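Progress report, Karakaya home sorting project
To: Plallico small grants desk
From: Kevser Yalçınkaya, Kultuno
14 November 2025

Sorry this is short, writing between two home visits. Full accounts follow in December with the receipts.

Where we are. Living rooms and hallways done in all the Karakaya flats on the first list. 20 households signed up, 3 dropped out before the first visit (one moved away, two changed their minds, no hard feelings). Kitchens started. Storage cupboards not started, see under delays.

Money. Spent so far 1,522 out of the 2,347 you gave us. Most of that went on crates, labels and van hire. Nothing on the leaflet yet, the printer quote came back too high and I am asking again. No overspend expected on any line.

How the visits go now. We dropped the room-by-room checklist from the application. Took too long and people got tired of filling it in. Instead one crate per room, on the floor, in the middle of where the stuff is. Small things that have no home go in the crate, chargers, cords, little boxes, toys. Then the household decides what stays out. What's in the crate at the end gets sorted at the table over tea. Much quicker, and people seem to like having something to carry about.

Floors first, always. Cords especially. Several of the older residents told us at sign up that they worry about tripping on their way to the bathroom at night, so anything coiled or trailing on a rug gets delt with before we touch a shelf.

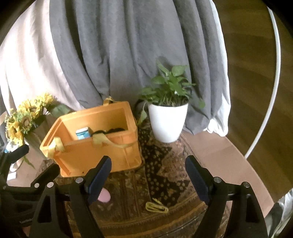

Rugs and plants we leave where the household wants them. We had one disagreement early on about moving a plant to a windowsill and I have told the team not to suggest it again unless asked. Same with rugs, even where we'd rather see bare floor. We can suggest a non-slip mat underneath, that's all.

Crates. Plastic, open top. The cardboard ones in the first budget went soft at the corners after a few visits and we stopped using them. Varketti gave us a fair price on the replacements. Would like to buy a few more out of the leaflet money if the leaflet comes in cheaper. Please confirm by email that this is ok, I don't want to move money between lines without your say.

Delays. Storage cupboards pushed back. Two reasons: the lift in the second building was out, and we underestimated how long people want to spend on papers and photos. Not complaining about that, it is their stuff. But one visit is not enough and the plan had only one. I have put in a second visit for the households that asked.

Donations. Good clothes and kitchen things go to the exchange shelf at Kultuno. Cables and old phones are peiling up in our back office, still need a drop-off point for small electricals. If Plallico has a contact with another grantee please pass it on.

Next steps
Finish kitchens
Second visits for papers
Leaflet, new quote
Phone round the households to ask what has stayed tidy and what hasn't

You asked for feedback quotes from residents. Have some, but not all have signed the form so I am holding them back for now. Will send with the accounts.

Kevser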